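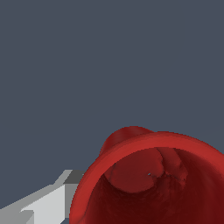 What is the difference between the teleoperated and the hand-guided episodes in this set?

Teleoperated episodes were driven by an operator with a six-axis input device and carry a command stream next to the joint states. Hand-guided episodes were taught by moving a virtual arm through a backdrivable leader arm, so they have joint states only, and the commands in them are filled in afterward by finite differences.

Lendeo Vessel Demonstrations, data card

Summary

Lendeo is a set of simulated manipulation demonstrations for learning from human input. Each episode shows one attempt at bringing a gripper to a hollow vessel, closing on the wall or rim, and lifting. All rendering is done in the Fulent simulator. No episode was recorded on hardware.

Contents

Total episodes: 3,273
Held-out episodes: 267
Vessel meshes: 56
Operators: 6

The held-out episodes are included in the total. They were split by mesh, so no vessel in the held-out part appears in training. Splitting by operator was considered and dropped, as two of the operators recorded too few episodes for that to mean much.

Episode layout

Every episode is a folder with three files. The states file has joint positions, joint velocities, gripper opening and end-effector pose. The commands file has the target pose and target opening. The frames archive has the wrist view, one image per state row. Rows are aligned by simulator step, so no timestamp matching is needed.

The source field in the episode header is either "teleop" or "guided". Check it before training on commands. Finite differences smooth over short stops, and a policy trained on both sources without a flag tends to creep during the approach.

Rendering

Vessels are drawn in a single flat color against a plain gray background. There is no table texture and no clutter. Shadows between objects are off. The wrist view is close, and the near side of a large vessel often leaves the image during the last part of the approach. Operators worked from this view plus a free side view, and the side view was not saved.

Meshes

The meshes come from the Maksymiv scan collection and were decimated before import. Some have uneven walls, lumps near the rim or small holes left from scanning. We kept them as they are. Collision uses a separate convex decomposition, so a finger may stop slightly short of the drawn surface or sink into it by a small amount. Contact labels follow the collision shape.

Labels

success: vessel lifted clear and held until the end of the episode.
grasp_type: rim, outer wall or handle, set by the operator after recording.
retry: true if the gripper opened again after first contact.

Failed attempts are kept and marked. Drop them with the success field if you only want clean demonstrations. An operator could discard an episode only before first contact.

Known problems

The grasp_type field is unreliable for vessels with a bulge instead of an open handle. Operators disagreed on whether closing there counts as handle or outer wall.

Gripper opening is logged one step late in teleop episodes recorded before the September build. The header field build tells you which ones. The Luker loader shifts them back by default; pass raw=true to turn this off.

Guided episodes have no force feedback, and the fingers press harder on the wall than they do in teleop.

Use

Intended for imitation learning and for testing grasp policies on unseen shapes. Not suitable for estimating real contact forces. We have not tested transfer to a physical arm.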